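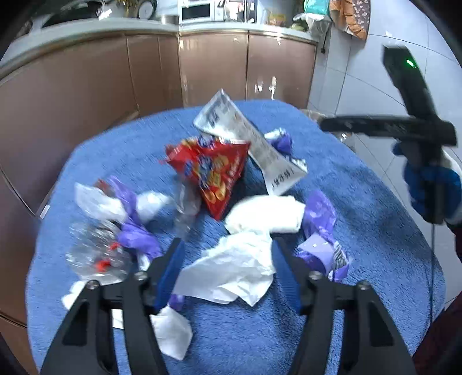 Plumden Snack Diary

Plumden is a diary of what one household ate between meals, typed up as a table. The household is mine. I started it to settle an argument about how much we were spending on crisps and chocolate (more than I'd said, less than Amparo had said), and then I got fond of it and kept going. It has 169 rows covering 84 days, and you're welcome to use it for whatever you like.

What's in the folder

snacks.csv is the diary itself, one row per snack bought.
shops.csv is a short list of the shops, with the codes used in the diary.
notes.txt is my rambling, kept mostly so I can remember why I did things. Skip it unless you like reading about multipacks.

The columns

There are 9 columns in snacks.csv.

day: a running number starting at 1. I took the real dates out because they made it too easy to work out when we were away.
time: morning, afternoon, evening or late. Late means after half past nine at night, and there are more of those than I'd like.
shop: a code, see shops.csv.
kind: crisps, chocolate, sweets, biscuits, nuts or other.
name: what I'd call it if I were asking you to pick one up. I've left out the flavour unless it mattered to the price.
weight: in grams, copied off the packet.
price: in pence, what we paid at the till after any offers.
shared: yes or no. A snack counts as shared if a second person had a proper go at it. One crisp doesn't count!
remark: free text, usually blank.

How it was collected

I kept the receipts in a kitchen drawer and typed them up in the evening with a cup of tea. Anything from a market stall or a machine has no receipt, so those prices went on the back of my hand and then into the table. Weights came off the packets, which meant asking everyone to hang on to their empties until I'd got to them. The rest of the family were very patient about this for a month or so.

Amparo Miranda checked the whole thing against the receipts before I shared it and found a run of prices where I'd typed pounds in a pence column. All fixed now, and I owe her a large bar of something.
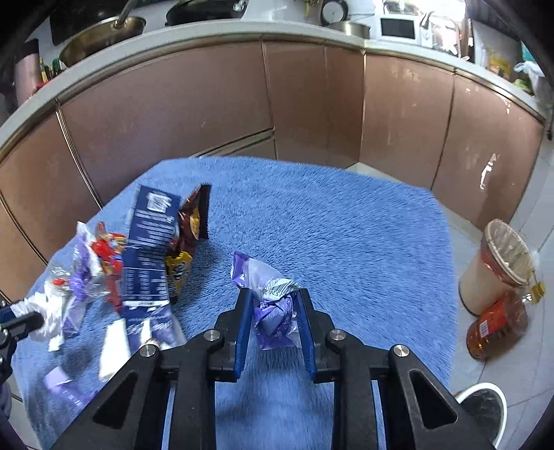 Multipacks

I went back and forth on these for ages. A six-pack of crisps is one purchase but it's six snacks, and they don't all get eaten on the day. In the end I gave the whole pack one row, on the day it was bought, with the full weight and the full price, and put "multi" in the remark column. If you're working out pence per gram, that's all fine as it stands. If you're counting how often we snack, drop the rows marked multi or the evenings will look much healthier than they were.

The shops

Calvo is the little grocer at the end of our road, open late and a bit dear. Watura is the big supermarket by the ring road, where most of the multipacks come from. Movinport is the kiosk at the ferry terminal, which is where I change buses, and its prices are in a world of their own – please don't average it in with the rest and then write to me about the cost of living. Everything else went under "other".

Known problems

Two rows have no weight. One was a paper bag of fudge and the other was a bun, and I'm still not sure the bun should be in there.

December is in the diary and it shows. Tins of chocolates arrived as presents, and presents have no price, so I left them out altogether. That makes it look as though we went off chocolate just before Christmas, which is very wrong.

Ice cream isn't in here. We had a vote.

Changes

Version 2 fixes the pence mix-up, merges "choc" with "chocolate" and adds the shared column. If you've got the first version, bin it.

Using it

Do what you want with it, no need to ask. A mention is nice. If you spot a mistake, send me the day number and the name of the snack and I'll dig out the receipt – I've still got the lot, in a biscuit tin on top of the fridge.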